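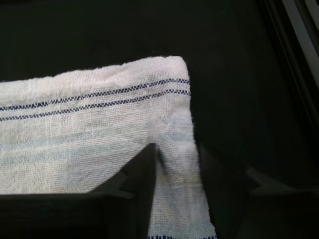 Cotton tea towels going grey, anything short of bleach?

dunlin_78
Posts: 1586
My white cotton towels have gone dingy in the last year. They are the loose weave sort with dark blue stripes, so I don't want to use chlorine bleach on them. I wash at 40 with Sanach liquid and line dry when I can. We are in a hard water area. They also seem to smear glasses now when they used to dry them. What do people do?

kettleside
40 is too cool for kitchen cloths. Wash at 60 with powder. Liquid has no oxygen bleach in it, so whites go grey over time whatever the brand. Leave out fabric softener too, it coats the cotton and stops it taking up water.

marrowfat
Agree on softener. Don't agree on 60 for everything. I did that with a set from Kullar and the stripes bled into the white by the second wash. I'd soak one on its own first and see what comes out.

dunlin_78
No softener here, but the person I share with might be using it. I'll ask.

The striped ones aren't all the same. Some have dashed navy lines and some have several colours with a sort of zigzag stitched look to the dark ones.

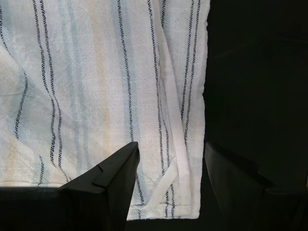 I'd be sorry to spoil those, they have worn better than the plain ones I bought after. I can get powder at the weekend shop. Is soda crystals worth trying as well, or is that the same thing?

kettleside
Different thing. Soda crystals soften the water and shift grease. Oxygen bleach does the whitening. In hard water I use both, crystals in the drum and powder in the drawer.

orrery
The machine matters as well. I had an old Tronix that never rinsed properly and every towel came out stiff. Ran it empty on the hottest wash with crystals and the water was brown. After that the towels improved with no other change. Clean the filter while you're at it.

marrowfat
I still think boiling in a pan is the best method for plain whites. 2 spoons of crystals, twenty minutes, rinse twice. My mother did it every month and hers lasted for years.

orrery
Boiling weakens a loose weave. The edges go first.

marrowfat
Mine haven't.

dunlin_78
Update. Softener was going in, so that has stopped. Overnight soak in oxygen bleach for one striped towel, then 60 with powder. No colour in the water and the white is better, though not like new. The glasses come up clear. I'll do the rest the same way and run the machine empty first.

kettleside
Give it three or four washes. Softener takes a while to come out.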